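Fast travel is eating the games it was meant to help

I put 355 hours into Carkex before I admitted I could not draw you a map of it. I know the names of the towns. I know which one sells the good rope. Ask me how you get from the salt flats to the harbour on foot, though, and I'd be guessing, since I have made that walk once and skipped it every time after.

The usual defence is that players' time is precious and walking is dull. Fine. Some walking is dull. But who made it dull? Somebody built a large stretch of ground with nothing on it, saw testers yawn, and put in a menu to jump over it. Then the box boasts of 2,000 places to find, most of them a crate and a campfire.

I am suspicious of any feature whose main job is to let you play less of the thing you paid for. Fustine does it worst. You unlock the whole travel network in the first evening, and from then on the world is a list. Quests know this, so they send you from one end of the map to the other and back for a bag of nails. Take the menu away and nobody would dare write that quest.

The older Zirnow had two ferry routes and a mule. You planned round them. If you missed the evening boat you slept in the port, and in the port there was a man selling a bad sword, and I bought it. I remember that sword better than anything I own in Carkex.

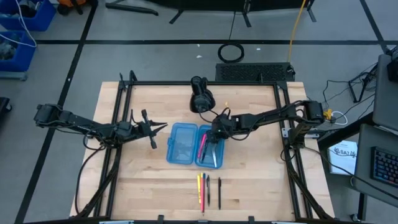 A reader signing as Cervantes wrote to me in November, after I grumbled about this in passing, to say that I was describing a hobby for people with free evenings. With two small children and an hour after nine o'clock, the letter went on, a mule is just a way of not finishing the game, and anyone who wants to walk can leave the menu shut.

I take the point about the hour. I don't take the bit about leaving the menu shut. I tried it in Fustine for nearly three weeks, and it's miserable, because the quests were written for people who jump. The roads have no inns. The wolves turn up at the same bend every time. You can't opt out of a feature when everything else has been bent to fit it.

There are half measures, and I've seen a few. Let me travel only from a station. Charge me for it. Make the trip take up part of the day, so a shop might be shut when I arrive. Studios tend to try one of these, get complaints, and patch it out by the first expansion. The Zirnow remake has swapped the mule for a button on the map screen, and the man in the port is still there with his sword, but I had finished the main story before I went back and found him.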